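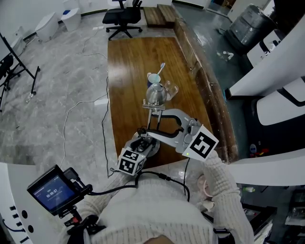

## 4.2 Recording a demonstration (hand-held gripper)

1. Stand at the counter edge and hold the gripper by the black handle, jaws pointing at the kettle.
2. Keep both marker cubes clear of your sleeve. The Milten tracker drops a pose when a cube face is covered.
3. Check that the timer is running before you move.
4. Approach, grasp, lift, and return the object in one pass.
5. Save the take under the next free number.

**Note:** The baseline policy was trained on 147 takes. Discard any take with more than 11 dropped poses — do not interpolate.

**Caution:** Leave slack in the black cable. A taut cable pulls the wrist and biases the recorded path.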